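Koltbridge Releases Findings on Gripper Release Fault in Two-Arm Tabletop Systems

Software update issued; customers asked to suspend shelf-placing tasks until it is installed

TRUTMONT, 3 Sep 2021 – Koltbridge today published the findings of its internal review into a gripper release fault affecting its Iren two-arm tabletop system. The fault can cause a gripper to open before the item it is holding has been set down. No injuries have been reported. The company is providing a software update at no charge and is asking all customers to install it before resuming any task in which items are placed on a raised surface.

The fault was first recorded at the company's test site in Trutmont during a long series of kitchen sorting runs. In these runs, the two arms pick up jars and tins of spices from a tabletop and put them away on a low shelf. Of 2543 placements reviewed by engineers, 17 ended with the gripper opening early. In most of those cases the item dropped a short distance and stayed upright. In 2 cases a glass jar fell from the shelf to the tabletop and broke.

"Any release that the operator did not ask for is a safety matter, whatever the height and whatever the item," said Yasaman Rahimi, director of product safety at Koltbridge. "We stopped the shelf runs on the day the pattern was confirmed, and they did not restart until the cause was understood."

The review found that the fault arises when both arms are active and the arm doing the placing is near the far limit of its reach. Under those conditions, a brief delay in messages between the arm and its controller could be read as contact with the shelf. The controller then allowed the fingers to open as though the item were already resting on a surface. The fault was not found in tasks performed on the flat tabletop.
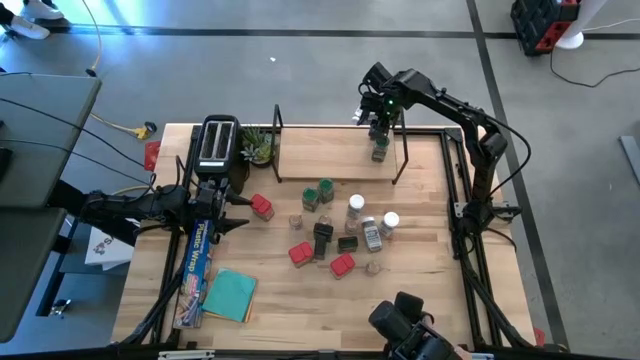 The two-arm work area used for kitchen sorting tasks, with a green-capped spice jar held at the rear shelf.

Gholamreza Parsa, who led the engineering review, said the delay had been present in earlier versions of the software but had not led to an early release until placing speeds were raised in the spring. "The faster setting left less room for a late message," Parsa said. "Our acceptance tests at that time measured how quickly an item was placed and whether it ended up in the right spot. They did not check the timing of the release closely enough, and that has been corrected."

The update makes three changes. The controller will no longer treat a single reading as proof of contact and will wait for two matching readings before opening the fingers. Placing speed is reduced when an arm is near the limit of its reach. If messages from either arm are delayed beyond a set time, both arms will hold their position and keep their grip until an operator clears the stop.

Koltbridge has repeated the shelf tests with the update installed. The early release did not occur in those tests. The company notes that average placing time rose by roughly 20 percent for items at the back of the work area and that customers with timed processes should plan accordingly.

The review also looked at the items used in testing. Glass jars with cork stoppers, jars with screw lids and rectangular tins each present a different shape to the gripper, and the team considered whether any one shape made the fault more likely. It found no such link. The two jars that broke were both glass, and the review recommends plastic or metal containers for unattended runs.

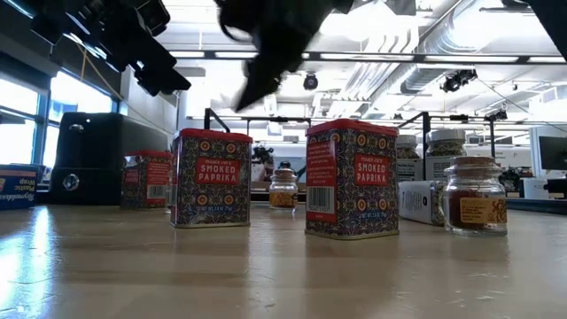
Spice tins and glass jars on the tabletop at the test site, with robot grippers overhead.

"Customers asked us whether they should take certain containers out of use," said Yu-na Jeon, head of customer support. "Our answer is that the update must come first. Changing the containers lowers the chance of broken glass, but it does not remove the fault."

Customers who have not yet installed the update are asked to take the following steps:

Stop all tasks that place items on shelves, racks or other raised surfaces.
Return the placing speed to the standard setting.
Keep hands and faces out of the work area whenever either arm is powered.
Report any early release to customer support, including those in which nothing was dropped or damaged.

Mahmoudi, the independent testing firm engaged by Koltbridge, will examine the updated controller and repeat a portion of the shelf tests at its own laboratory. Its report is due in December and will be sent to all registered customers.

"We have asked for a full account, including anything our own team may have missed," said Arash Karimi, chief executive of Koltbridge. "Customers who were inconvenienced by the suspension have our apology."

Customers may obtain the update through their usual service account. Sites without a network connection can request a copy by mail.

About Koltbridge
Koltbridge designs and builds tabletop robot systems for laboratories, teaching kitchens and light packing work. The company is based in Trutmont.

Media contact
Baltazar Gallegos
Office of Communications, Koltbridge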